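### 3.2 Materials and table setting

The sorting activity uses toy donuts of more than one size, two dishes and one round mat. We selected donuts because people know them well and because the same form can carry many kinds of surface. A person who is asked to arrange them must decide which difference matters. Size is one possible answer, icing color is another, and drizzle or sprinkles is a third. In the earlier study at Riviere we used plain wooden rings, and Zwane noted that the participants finished quickly and had little to say afterwards.

The mat is off-white and lies directly on the table. It gives both dishes a common ground, so that the participants see them as one setting and do not treat each dish as a separate task. One dish is white and the other is gray. We kept this contrast low on purpose - a strongly colored dish attracted donuts of the same color in our first trials at Mimdale, and this was difficult to separate from a real preference.

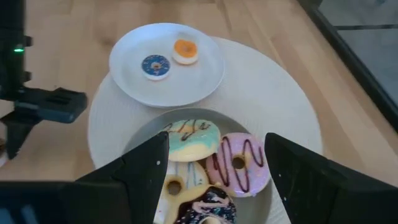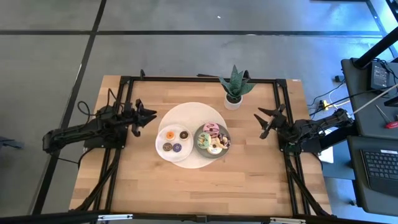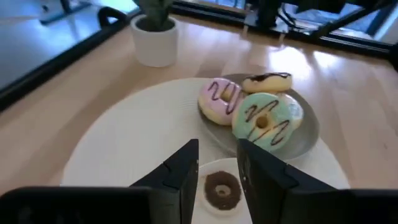
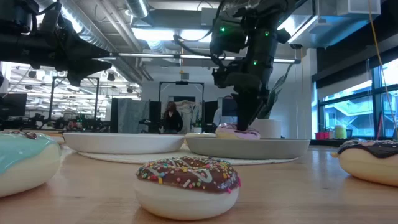 **Figure 5.** The donuts, the mat and the white and gray dishes, at different moments and from different viewpoints.

The instruction was given orally and was the same for all: "Please put the donuts as you think they should be." We did not mention size or color. If a participant asked which dish was correct, the session leader repeated the sentence once and then waited. Pretorius led the morning sessions and Moura led those on Friday, when the room at Furbridge was free until six.

We distinguish three kinds of final arrangement. In a *separated* arrangement every donut in the dish lies flat and touches no other one. In a *piled* arrangement at least two donuts overlap or one leans on another. The third kind, *open*, is used when one or more donuts remain on the table. Piling received special attention during coding. A pile hides part of the icing, and for this reason a donut may be counted by its visible edge only. When the two coders could not agree on such a case, the donut was marked as unclear and was left out of the color analysis, but it stayed in the size analysis.

In total 39 participants completed the activity, and each of them had a limit of 100 seconds. Most of them did not need all the time. Several went back to the first dish after they had filled the second one, usually to change the spacing between the donuts and not their number. Kobori proposed to code these late changes separately, and we follow her suggestion in Section 4. The order of the dishes, white on the left or gray on the left, was balanced between the morning and afternoon groups.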